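We use cookies to remember your preferences and count visits. Accept all | Manage settings

Filed under: Talks & Slides, Open Days, Automation

Speaker notes - "What I Learned Standing Behind the Yellow Tape"
June meetup, second slot, after the coffee

Slide 1. Title only. Wait for people to sit. Leire is introducing me and will say I'm an expert. Let it pass.

Slide 2. Why I went. Clustow runs an open day at the Tedau building every June, and for years I've had the invitation and a good excuse. This year Baltasar Calvo drove, so the excuse was gone. We got there at 9:40 and were handed a lanyard, a map and a pair of safety glasses that fit over my own glasses the way a bucket fits over a hat.

The map was for a different floor. Pause here. People who have been to the Tedau building will laugh.

Slide 3. What we do, quickly, for the new faces. Arnura takes in returned sportswear, checks it, folds it, bags it, sends it back out. 3,517 pieces in our busiest week last year. All of it by hand, most of it by people who can fold a jacket while arguing about soccer. I wanted to know if any of that was going to change before I retire.

Slide 4. The morning. Short version: arms moving boxes. Boxes are easy. A box is the same shape when you put it down as when you picked it up. I timed one cell at 4 seconds a box and felt very small. Then I noticed Baltasar was timing the coffee line, which was slower.

(If we're running late, skip to slide 6. Remedios will wave from the back.)

Slide 5. The talk before the demo. Ezequiel Paredes leads the soft goods group at Clustow and he was refreshingly gloomy. He said cloth is where confident people go to be humbled. He also said that his group's training set was at 2,660 recorded attempts and that he would like another zero on the end of it. Someone asked when it would be ready. He asked what they meant by ready. I wrote that down because I plan to use it on my own boss.

Slide 6. The demo. Two o'clock, standing room only, so I watched most of it past the shoulder of a very tall man from Vieira. This is the slide to leave up for a while.
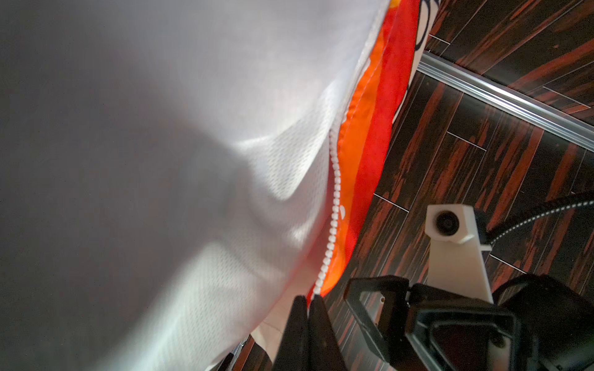
Reading time: 3 min

Give them a moment with it. Point at the zipper teeth, and at how close the two black fingertips are to the end of the row. Then point at the white mesh and ask the room how they'd describe its shape over the phone. Take one or two answers. They will be bad answers, and mine was too.

Our folders go for the zipper edge first. Aurelio Montes taught me that in my first month: find the stiff part, the rest will follow. So I felt oddly proud seeing fingertips down at that end - as if I'd had something to do with it.

Mention the camera lens on the off-white bracket at lower right. Somebody will ask whether the machine can see. Ezequiel's answer was that seeing is the cheap part and deciding what you've seen is where his budget goes.

Slide 7. What I told my boss. No, we are not buying one. Yes, I'd go again. I'd like us to send Clustow a crate of our worst returns, the ones with the drawcords, and see what they say. Aurelio has started a pile.

Slide 8. Questions. If there are none, Leire has one ready. If it's the one about jobs, answer it properly and don't make the bucket joke again.

Comments

R. Valcárcel: I did wave. Twice. You looked right at me.

foldingtable: Good talk. Is the open day for anybody or do you need an invitation? Our shop does swimwear and I have opinions about straps.

Baltasar C.: For the record, the coffee was worth the line.

mkt_dan: Could you post slide 4 as well? I couldn't see it from behind the pillar.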